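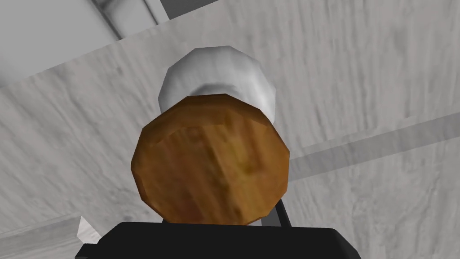
2.2 Sizing the order before purchase

1. Run the Tomo simulation package on your own room layout before requesting a quote from Gimar.
2. List each door and fixture the arms must reach. Enter the door width in the planning sheet.
3. Select one gripper per arm. A two-arm Tutarow unit needs 2.

Note: Grippers are priced separately from the base – check both lines of the quote.

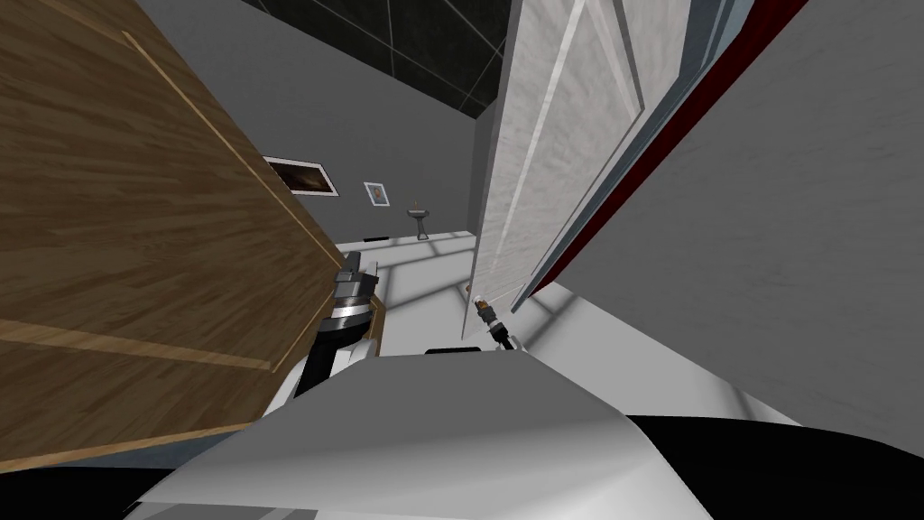
4. Set aside budget for spare finger pads and for the Ojeda service plan, billed every 52 weeks.
5. Complete 100 simulated runs per task and attach the log to the order form.

Caution: Do not order floor anchors until the layout is approved. Cut anchors cannot be returned.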